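Notes for the Skilteck talk – Torkstead two-arm kit
Speaker: Vy Tô. Slot is 16 minutes, leave the rest for questions.

Opening. Say thank you to Hậu Lục for the invitation. Ask who in the room has bought an arm kit before, and who finished building it. Wait for the hands.

What we received from Torkstead: 2 arms, the front bar, the cables, and a printed guide. The guide is good until the chapter on calibration, then it becomes very short. Hưng Cao wrote to their support and the answer came the next morning. Mention this, it is fair to them.

Our test is laundry. Clothes go from a basket to a folded stack, with one person guiding both arms. I chose it for the reason that cloth never lies the same way again, and a kit which only moves blocks does not tell a buyer very much.
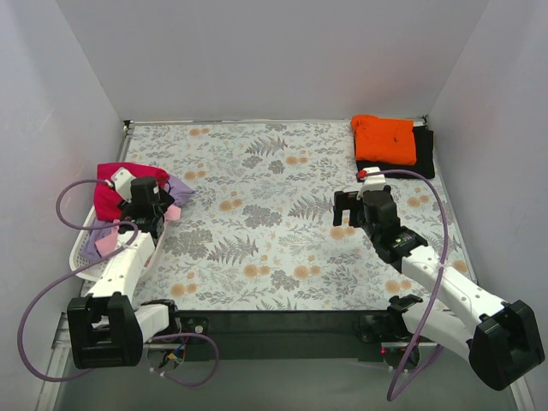
Speak slowly in this part. Lợi Mạc recorded 90 folds for our review, over several afternoons in September. Thin shirts were harder than thick ones. The grippers often took two layers when we wanted one – please say this clearly, people will ask.

Cables. My main complaint. They need clips along the links, and the kit has none. We asked Prevholm for a price on printed clips and I am still waiting.

Who should buy it: a school or a small lab with patience. For a laundry business I would say no, not this version.

If there is time, show the settings file. If not, go to questions and give Định Âu the microphone.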